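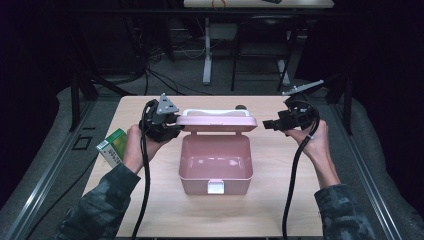
Photo: Urs Schwaiger

Ticket 700, opened by Hannelore Gasser, 15 July 2021
Subject: lid task, demonstrations not usable?
Status: open

Replay on the Kofler arm misses the latch on the pink box. Gumon support say the hand-held grippers need recalibrating. I did that in January for the same complaint and saw no change, so I'm not convinced.

Step 1. Recalibrated both grippers anyway. Same miss.
Step 2. Swapped left and right cables. No difference, and I didn't expect one.
Step 3. Went through 60 demonstrations by eye. In 23 of them the wrist turns while the jaws are still closing. The log calls every one of them "good". I would like to know what "good" means. 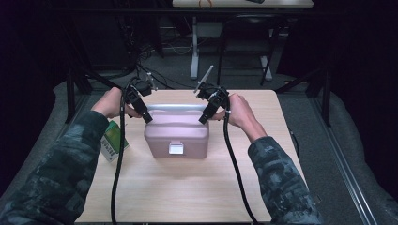 Can we keep the old demonstrations if we change the start pose?
Only for the lid. Anything that touches the latch has to be shown again by hand.

Reply from Urs: try slower demonstrations, the tracking may lag by about 2 frames. Possible, but Trirkeck told us lag was fixed in the last update, and I have seen no figures from either of them.

Step 4. Slow demonstrations with the lid starting shut. Replay not run yet. Please don't close this ticket on the strength of the log alone. It was closed that way last time.

H.G.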